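Tallmont Toy Library
Minutes of the regular monthly meeting, April

Meeting opened at 7:05 p.m. in the back room at the Brokcombe branch. Quorum present.

1. Minutes of the last meeting
Approved with one correction. The storage unit in item 4 is the one on Ceston Road, not the one behind the branch.

2. Money
Balance in the checking account is $1258 after the insurance payment. The annual grant application to the town is for $2000 and goes in before the end of the month. Late fees were discussed again. Agreed to leave them as they are until the fall.

3. Membership
Membership stands at 60 families. Several renewals are overdue and reminder cards will be mailed. A member asked if grandparents can borrow on a family card. Yes, if they are listed on the form. The form has no space for this, so a line will be added at the next printing.

4. Collection
Shape sorters, stacking toys and wooden puzzles are still the most borrowed items for children under three. Missing pieces remain the main problem. Sets that come back short will be held off the shelf for two weeks while the family looks for the piece, then moved to the spares bin.
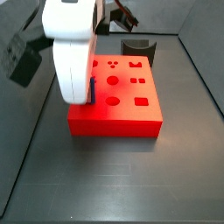
Bags were also discussed. The mesh bags from Navickas have torn at the drawstring and 17 need to be replaced. Motion to buy canvas bags instead, to be paid from the supplies line. Seconded and carried, one opposed.

Ride-on toys will not be lent over the winter. They take up too much of the hallway and the branch has complained twice.

5. Cleaning
The current spray leaves a film on plastic. Agreed to go back to soap and water for anything that can be mouthed. Cloth items go home with whoever is on the Saturday shift.

6. Open house
Set for a Saturday morning in June, 10 to noon. Brokcombe branch has agreed to the use of the lawn. Tables to be borrowed from the Ceston grange. Rain plan still needed.

7. Other business
Key to the side door is missing. Anyone who has it should return it to the front desk.

Next meeting is the second Monday of May, same room.

Adjourned 8:20 p.m.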